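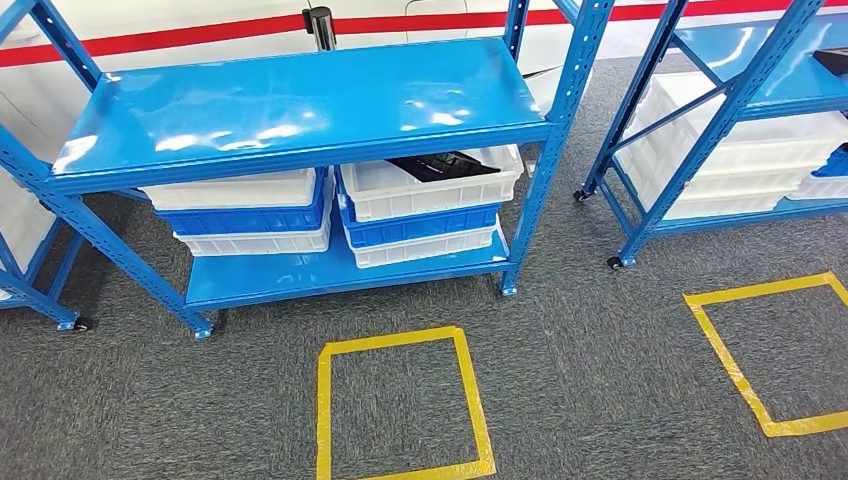
A reader wrote in to say the Tullari is the last shelving anyone needs to buy, that it goes together without tools, and that I should quit complaining about garage racks until I've owned one. All right. I bought two. They have been up since November and I've got complaints anyway.

Tullari Bevel shelving, blue, with the Tascombe stacking bins
Paid: $382 for the pair of racks, bins extra

The Bevel is a bolt-free metal rack with slotted uprights, diagonal braces and shelf boards you can move up and down. The box says it holds 3000 pounds. I have never believed a number like that on a shelving box and I'm not going to start now. Read the small print and you find it applies to the whole rack, evenly loaded, on feet, on a hard level floor. Mine is on carpet. So is half the shelving in the country, I'd guess. The instructions don't give a rating for carpet and neither does the Tullari help line, where I was told to "use judgment."

The color first, because people ask. It is very blue. On the website it looked like a workshop blue, something that would disappear behind your stuff. In person it is bright and shiny, and the boards throw back every light you have on. I've gotten used to it. My wife has not. A plain gray would sell better to people who have to look at the thing all day, and Tullari does list one, "coming soon," same as it did a year ago.

Assembly without tools is half true. The braces go on by hand. Getting the shelf supports to seat in the slots took a rubber mallet and some language, and on the second rack one of the slots was tight enough that I had to back the support out and start over. Moving a shelf later is the same job again with your things piled on the floor, so decide on your heights early. I set the bottom one low and the next one up just high enough to clear three bins.

The bins are the better buy. They're Tascombe, in white and blue, ribbed on the sides with a lip around the top, and they stack without leaning. I was ready to dislike them. What they don't do is let you get at the bottom one. With another shelf over the stack you can't lift the top bin straight up, so you slide it out, put it down somewhere, slide out the middle one, put that down too, and by then you've forgotten what you came for. Put anything tall in the top bin and it wants to catch on the shelf above. Two high would be more sensible. I keep stacking them three high because I have more junk than shelf.
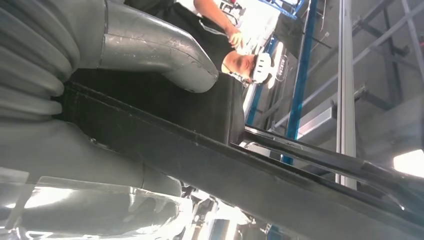 White cap, black T-shirt, one hand up near the face.

Casters are an option (part 2543 in the catalog) and I'd think twice. With wheels on, a rack does roll, and on a smooth floor it would probably be a pleasure. On carpet, with a load, I get a short shove and a stop. They are small black wheels and they sink. There's also the question of why you'd want something this tall and this full to move in the first place. If you need to vacuum behind it twice a year, fine. I'd keep the feet on the one that carries the heavy things, and I did.

Then there's the Eshun shelf liner, a dark felt sold by the same store and pushed at you in the cart. The pitch is that it protects the finish and stops things sliding. I tried it on one shelf.

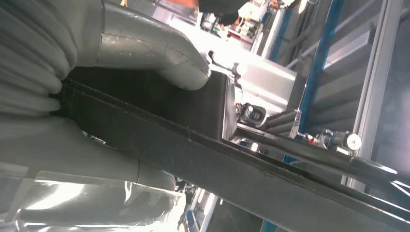

It did quiet things down, I'll give it that. Bins went on with a soft bump where before there was a clang. It also made them harder to slide out, and if you've read the part about the stacks you'll know that sliding them out is most of what I do. It picked up lint by the first Thursday. I pulled it off and the shelf underneath looked the same as the ones that never had any.

Would I buy the racks again? One of them, maybe, on sale, with the feet. They haven't wobbled in a way that bothers me and the uprights look straight. I would not pay full price for a weight claim I can't check on my floor. The bins I'd buy again tomorrow if Tascombe sold them in all white, which for now means ordering the mixed set twice and living with the blue ones.

Returns, for anyone thinking of trying it out: Tullari takes unopened boxes only, and you pay the freight.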